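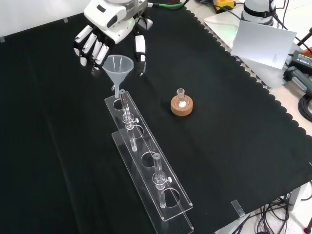
### 3.2 Bench setup and funnel placement

**Figure 4.** Funnel held over the acrylic tube rack in the Nurmi workshop, with a round-bottom flask on a cork ring beside it.

The build occupies one table in the shared workshop at Nurmi. We covered the work area with black cloth, clipped at the edge, after early trials on the bare gray top gave poor contrast with glass. The rack has four holes in its upper plate. The funnel task asks the hand to bring the stem over a hole, lower it, and let go without tipping the rack. Kaj Bach wrote the grasp routine, and Saimi Rissanen tuned the thumb force - too much of it bends the cone of a plastic funnel.

We ran 172 attempts at the funnel task over 13 evenings. The hand was set back to its start pose by script between attempts, and the rack was put back by eye.

Clear parts were the main source of trouble. The wrist camera sees an acrylic stand mostly as bright lines along its edges, and the dark surface shows straight through the plate. 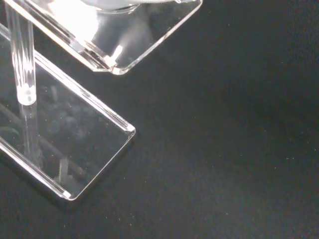 For this reason we fit the pose of a stand to its edges alone and ignore everything inside the outline. Reflections near a post can still pull the fit to one side. Dust on the dark surface also shows up as small bright points, so we drop any blob smaller than 15 pixels before fitting. Jouko Valtonen tried a second lamp to even out the highlights, but it added new ones and we took it down.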